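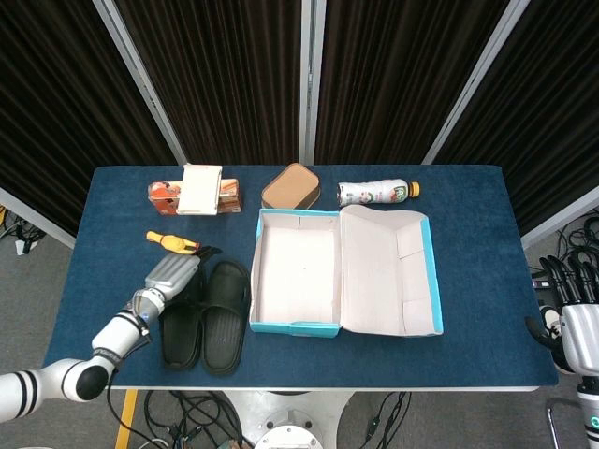
Search this list
Enter words or sender
Go

Re: [swap-table] What goes in the box

August, 7.40 am
Posted by the list owner, Bitthorpe Swap Table

Morning all,

Thank you for the replies, both the useful ones and the one about the rubber chicken. I'll answer the longest here, as it covers most of what people have been asking.

> I have read the guidance twice and am still not sure what a "mixed box"
> is supposed to be. Ours last month had a jigsaw, two tins of chickpeas
> and a bath mat. Is there a rule? Also, are we still taking drinks, and
> do shoeboxes have to have lids? I have 10 of them in the spare room and
> would like to see the bed again before winter.
>
> Hillik Road end

To take the spare room first: yes please, bring all 10. Lids are very welcome, and the hinged sort are best of all because the lid can't go home with somebody else. The one on the blue felt, with the bright cyan edges, is the sort I mean. It opens out flat, takes up half the table while you're deciding, and then shuts up quite small. If yours have separate lids, put a rubber band round each pair before you set off. Last time we had 7 lids over at the end and I still have them.

As for rules, the bath mat was within them. I'm not proud of it. A mixed box is meant to have something to eat or drink, something to keep, and something silly, and it all has to fit with the lid down. The bath mat was presumably the silly thing, although whoever took it home may have needed one.

Drinks are fine if sealed and in date. Cartons go in on their sides, along the long edge, and anything with a screw cap gets checked by hand before it goes anywhere near paper. We learnt this from the Presari parcel, where a bottle of squash emptied itself into a set of greetings cards somewhere between Bitthorpe and the ring road. The cards were passed round at the next session and smelt very nice.

Small tubs with their own lids can go in as they are. Don't decant. Somebody decanted couscous in the spring and we are finding it yet.

Toys: soft or rubber, clean, nothing with a battery. The yellow chicken is a perfectly good toy and I will not be taking further correspondence about it. It has to lie corner to corner, so put it in last, and if the feet stick up then take out a carton and try again. Please don't fold the neck — it only springs back when the next person lifts the lid.

One request from me. Lay everything out on the felt before you pack, with the box open beside it. People who pack straight from the carrier bag always end up with the heavy thing on top, and then stand there holding the lid down with a forearm and asking whether there's any tape. There is tape. It's in the drawer under the kettle, and it's for the outside of parcels.

The Kuusk boxes are going separately, so please keep those to one side and write the name on the short end. The felt pen in the tray is dead. I'll bring another.

Doors at 10 as usual.

Bitthorpe Swap Table

Recent on this list
Re: Re: Whose bath mat
Spare lids, free to collect
Kuusk boxes: which shelf?
Presari parcel, an apology
Has anyone got a jigsaw with all its pieces
Couscous (again)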